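Members' visit: mixed-item picking at Brereck

Report by Arwel Kneath

Members who have followed the picking discussions since January will know that the group had been trying to arrange a look at a working bench, as opposed to another set of slides. Brereck offered us a morning on 10 March 2018, and 18 members took up the places. Our host was Ashraful Wijesinghe, who runs the handling bench and who had asked beforehand that we send questions in writing. We sent 34. He answered most of them before the coffee was poured, reading from a printed sheet, and the rest came up in front of the arm.

The Brereck unit is at the back of the Miken estate, past the tyre depot. Parking is tight and the signs still carry the previous tenant's name. Anyone going on a later visit should use the side door and sign the book, as the front is kept locked.

The bench is built around one question: how well can a single arm clear a container of things that have nothing in common? The items are cheap and are chosen to differ in stiffness, surface and shape. A cloth folds when it is gripped and may bring its neighbours with it. A spiky rubber ball gives way and then springs back. A drinks can is light and rolls off if the first contact is slightly to one side. A foam block is easy on its own and awkward when it is wedged. The wire basket adds a difficulty of its own, in that a finger can foul the rim or the mesh on the way down, and the control software has to treat the walls as a limit on the approach angle.

The controller is Perico, written in house. It takes the camera view, proposes a number of grasps, scores them and sends the best one to the arm. If the score falls below a set threshold the arm holds its position and looks again. Ashraful has raised and lowered that threshold many times. Set too high, the arm hesitates over a full basket. Set too low, it closes on the edge of a cloth and lifts half of it.

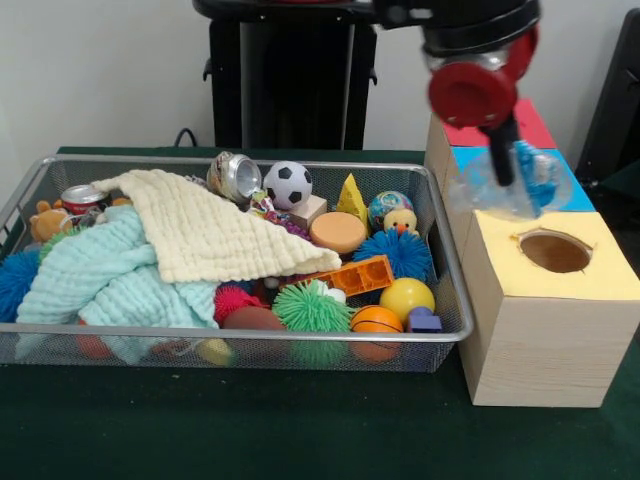
The gripper with a crumpled clear plastic bag, near the yellow-topped box.
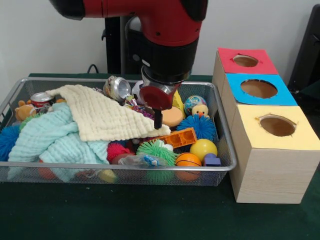
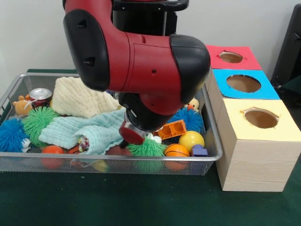 Over the basket, with a green spiky ball just under the gripper.

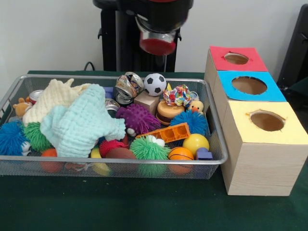
Thin film was the subject of the longest exchange of the morning. Clear plastic gives a depth camera very little to work with: part of the light goes through, part is thrown off at odd angles, and the surface that comes back is full of gaps. Perico fills the gaps from the surrounding points, which works tolerably when the bag lies flat and poorly when it is crumpled. Ashraful's present approach is to let the controller aim for any printed area it can find and to accept a less central grip. He was clear that this is a stopgap. A change of lighting is to be tried next, with the lamps moved lower and to one side.

Cloths came second. The question from the floor was whether the arm should take the cloths off first, to uncover what lies underneath, or leave them until last. Both orders have been run at Brereck. Taking them first costs time at the start, and the cloth sometimes drags a small item over the rim. Leaving them means that whatever is under them cannot be scored at all, and the controller then believes the basket to be emptier than it is. The current rule is to take a cloth only when no other proposal passes the threshold. Several of us thought this too cautious, and there was some discussion of a short lift-and-drop move to shift the cloth without carrying it away. It has not been tried.

On fingers, the bench has so far stayed with plain black ones. A softer pad was fitted over the winter and removed again after it picked up lint from the towels and began to slip on the cans. Baird, the firm that supplied the pads, has promised a harder grade. Suction was ruled out early on account of the mesh, the textured cloth and the spiked balls, none of which would give a seal.

Ashraful keeps a log of every attempt, good or bad, and was willing to show it. It stood at 899 entries when we arrived. Each line holds the item, the proposed grip, the score, the result as judged by a person, and a free comment. He would not give us a success rate. The set of items has been changed twice since the log was begun, and the early entries were made with a different camera mount, so a single figure would mix things that should be kept apart. Those of us who have sat through sales presentations found this refreshing.

A few practical points from the question sheet, for members planning something similar:

The arm is recalibrated against the bench each morning, which takes roughly 10 minutes.

The table covering is a dark, plain green. A patterned surface was used at first and gave false edges in the camera view.

Items are put back by hand between runs. They are tipped in and not arranged, though a person will turn the heap over if the same thing keeps landing on top.

The emergency stop is wired separately from the controller and is tested before the arm is powered.

Cycle time is not being worked on at present. Ashraful wants the choice of grip settled before anyone touches the speed settings, and he expects the two to interfere with each other when that day comes.

The group had hoped to see the calibration routine run from cold, but the morning's calibration had been done before we got there. Brereck has offered a second, smaller visit for members who want to see it, limited to those who can arrive early. Names to me, please, with a note of whether you attended this time, as first call will go to those who missed out.

Copies of the question sheet with Ashraful's written answers are available on request. The answer to question seven has been corrected since the printed version was handed round; if you have the old copy, the units for grip force should read newtons throughout.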